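4.2 Where the keys live: hooks, bowls and the habit of putting things down

We come now to the part of the study that our participants most enjoyed talking about, and that we had very nearly left out of the interview guide altogether. When Buthelezi first proposed asking people where they kept their keys, the rest of us thought it would fill a minute or two at the end of each visit. In the end it filled a good part of the afternoon in many of the households, and we have had to be quite firm with ourselves in deciding what to include.

Of the 452 households that returned the Brorkden questionnaire, over 50 wrote something extra in the margin beside the question on keys, which is more than we received for any other item. Some of these notes were very short ("hook, always hook"), while others ran on over the page and took in the history of a particular bowl, an argument with a brother-in-law, or the colour of a fob chosen so that it could be found at the bottom of a bag. We are grateful for every one of them, and we have tried to treat them as carefully as the ticked boxes.

The clearest pattern is that people favour a place they can reach without thinking, and that they are not very fussy about what that place is made of or attached to. Purpose-made key racks were less common in Girko than we had expected. Far more often we were told about a single stick-on hook, put up on whatever surface was handy — the side of a fridge, the inside of a cupboard door, a spare board (Figure 3). Tape came up a good deal in these conversations too, especially among renters, who worried about paint and about getting their bond back.

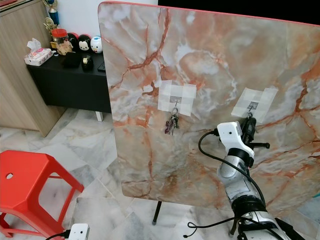 Figure 3. Keys hanging from a small metal adhesive hook on a taped patch, marble-patterned board.

Bowls and trays worked rather differently. A hook holds one bunch and not much else, whereas a bowl gathers in coins, receipts, hair ties and the odd battery, and several participants in Cele spoke with real fondness about the sorting-out that had to happen every so often. One retired teacher told us she looked forward to it, and saved it up for a wet Sunday with a cup of tea. We would gently suggest that earlier work on household clutter, with its strong interest in tidiness, has missed some of this pleasure.

Households with teenagers tended to report two systems running side by side: the official place, agreed on by the adults, and the place where the keys were usually found. We asked about this second place in the follow-up calls in February, and the answers (coat pockets, the laundry bench, the car itself) are taken up again in Section 4.3, along with what people said about spare sets left with neighbours.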